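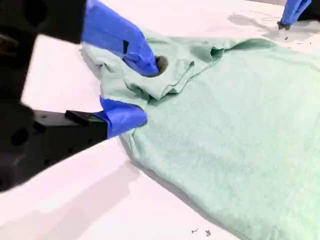

How Robots Learn to Fold a T-Shirt

Young Readers' Pages, Lendamthorpe Institute for Robot Learning
Written by Beverley Furnival. Research by Yurani Betancur and Wilmer Henao.
Published 2024-01-29

Folding a T-shirt is a job that most people learn at home. For a robot, it is one of the hardest jobs in the house. Researchers at the Lendamthorpe Institute have been studying how a robot can learn this skill, and this page explains the method they used and what they found.

Why is cloth difficult?

A wooden block keeps its shape. If a robot knows where one corner of the block is, it can work out where all the other corners are. A T-shirt does not behave in this way. When one part of it is pulled, the rest may stretch, slide, wrinkle or fold over on itself. A sleeve can disappear underneath the shirt, where a camera cannot see it.

Scientists call objects like this "deformable." The word means that their shape can change. Towels, ropes, paper bags and bread dough are all deformable.

What does the robot use for hands?

The robot in this study, named Grinitz, has two arms. At the end of each arm is a gripper with two fingers. The fingers can open and close, but they cannot bend in the middle as human fingers do. To pick up a shirt, the gripper must place its fingertips against the cloth and squeeze until a small heap of fabric is held between them. This is called a pinch.

The fingers are wrapped in blue tape. Bare fingertips can be slippery, and cloth may slide out of them. The tape gives the fingers a better hold. It wears out and must be replaced from time to time.

A pinch must be made with care. If the fingers close too high, they catch only air. If they press too low, they push against the table.

How was the robot taught?

The researchers did not write a rule for every wrinkle. There are far too many ways for a shirt to lie on a table. They used a method called "learning from demonstration," in which a person shows the robot what to do.

First, a person guided the two arms by moving a pair of hand controls. The robot's arms copied each movement. While this was happening, a computer stored the pictures from the cameras and the positions of the arms. One complete fold, from start to finish, is called a demonstration. Elvira Villanueva and Orlando Zapata guided the arms for this study. Together they recorded 402 demonstrations.

Next, a computer program studied the recordings. It looked for connections between what the cameras saw and how the arms moved. A program that finds patterns in this way is called a model. The model in this study is named Rarnex. Training it took 14 days.

Finally, the hand controls were put away. Rarnex was given new pictures from the cameras and had to choose each movement by itself.

What was the research question?

In the first part of the study, every demonstration was perfect. The shirt was pinched correctly each time and was never dropped. The team noticed a problem with this. When the robot made a small mistake, it had never seen a mistake before, and it did not know what to do next. Sometimes it went on folding with nothing between its fingers.

The researchers therefore asked: would the robot do better if some of the demonstrations included a mistake, followed by a person putting it right?

To find out, they trained Rarnex twice. The first time, it studied 200 perfect demonstrations. The second time, it also studied the other 202, in which the person missed a pinch or let the shirt slip and then tried again.

What did they find?

Each version was given 24 tries at folding a shirt. The version that had seen only perfect folding finished nine of them. The version that had also seen mistakes finished 17. When it lost hold of the cloth, it often opened its fingers, went back and made a new pinch.

A careful scientist will ask another question at this point. The second version had more demonstrations to study. Did it improve because of the mistakes, or because it had more practice? The team is now training a third version with 402 perfect demonstrations in order to compare the two fairly.

Words to know

Deformable: able to change shape.
Gripper: the part of a robot that takes hold of things.
Demonstration: one recorded example of a person doing a task with the robot.
Model: a computer program that has learned patterns from examples.

Try it yourself

Lay a T-shirt on a table. Hold your thumb and first finger straight on each hand and keep your other fingers tucked in. Now fold the shirt using only those two pinches. Ask a friend to watch and write down each time you let go and start again.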